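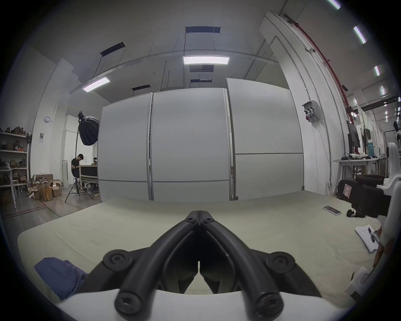
Tip Sheet No. 28

I've been helping with the student robotics club at Drekau for two years now, and most of what I've learned has very little to do with robots. It's table stuff. Cloth, tape, screws that roll under things, who put a drink down where. We're getting a team ready for the Istaretti challenge in October, which is all tabletop handling with hand-held grippers, so the table is pretty much my whole life at the moment!

Start with phones and bags. They always end up on the work table (look at ours) and I've given up fighting it. What works for us is giving them one end and keeping them there. I run a strip of masking tape across the cloth and everything personal stays on the far side of it. Students will respect a tape line when they won't respect me asking.

Cardboard boxes are the other thing that breeds. If you can't flatten them the day they arrive, at least stack them with the flaps tucked in, and keep them away from where people walk. I give the students 20 minutes at the end of a session and boxes come first, before anybody touches a laptop. A cheap box cutter with a retracting blade lives on a hook by the door and goes back on that hook.

Screws next. Put a magnetic dish on the table before you take the first one out. If you're opening something with several lengths of screw, draw its outline on a piece of card, poke holes where the screws go and push each one into its own hole. I learned this from fixing a sewing machine and it works just as well on a gripper. And check your hex keys – a rounded one will chew up a socket head in one go, and then you're spending the evening with a rubber band and a lot of patience (lay the band flat over the head, press the key through it hard, turn slowly).

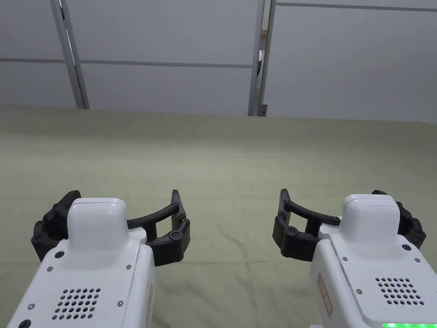

Table cloths deserve more thought than we gave them the first year. Buy plain, buy matte, and buy it bigger than you think, so it hangs over the front and you can clip it underneath. Patterned cloth is a pain when you're trying to find a black washer on it. Muted green like ours is kind on the eyes too, and two grippers side by side show up beautifully against it. Now, the wrinkles. You can see the fold lines are still there, and I own an iron, so that's on me. Roll your cloth on a cardboard tube when you put it away and you'll have far fewer of them. For a cloth that's already creased, a spray bottle and the flat of your hand will take out the worst, then leave it clipped tight overnight.

One more for the grippers, and really for anything with vent holes in the casing: dust them with a soft dry paintbrush, short strokes, holes facing down if you can manage it. No wet wipes. I keep a one-inch brush just for this with CLUB written on the handle, and it still went home with somebody once.

Next sheet is cable labels. I have opinions.

Comments (3)

Etornam Adjei
The tube trick works for felt as well. I asked at the fabric store and they gave me two for free. Do you roll it right side in or out?

Reply from the author
Right side in! Keeps the lint off.

Edem Ackah
We did the card with the holes for our club's old printer and a student sneezed on it. Now we put tape over the screws. Looking forward to the cable one.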